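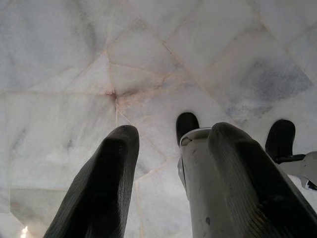 Gostbridge soup kitchen gets longer hours

Great news for anyone who likes a hot lunch and good company! The community café on Twal Street will open until 8pm from February, after a winter appeal brought in £907 - well past what the organisers had hoped for.

The money will go on heating and a second big soup pot. Lentil and leek has been the runaway favourite so far, with

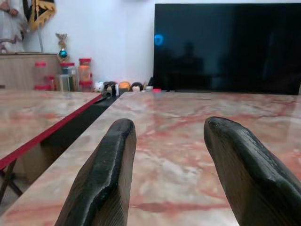
pea and mint close behind, and there are plans for a curry night once a month. Meals stay pay-what-you-can, and children under five eat free.

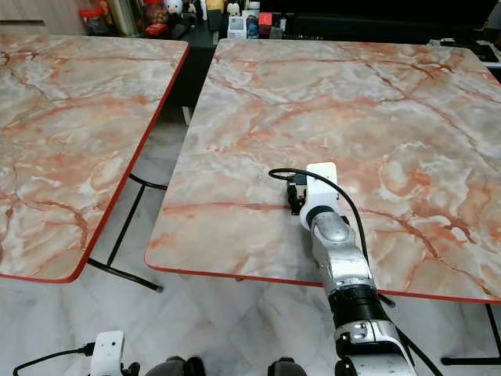
MORVILLE, February - The idea is spreading, too. Sultus Hall in Morville will start its own lunches this month, borrowing the Gostbridge recipes and adding a bread table, with eight local bakers already signed up. Doors open at noon and you don't need to book - just turn up hungry!

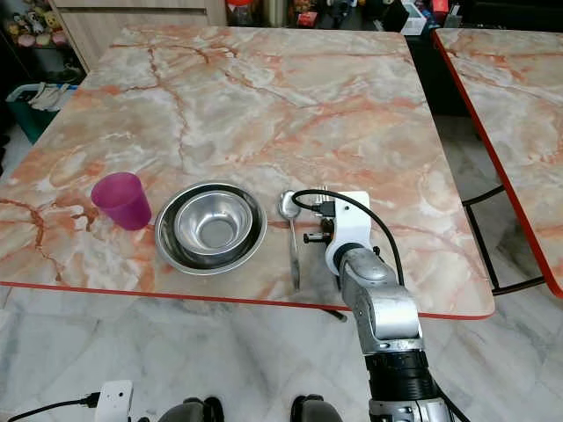

A cup, bowls and a spoon on a marble-patterned table.

Offers of spare veg are welcome at either kitchen.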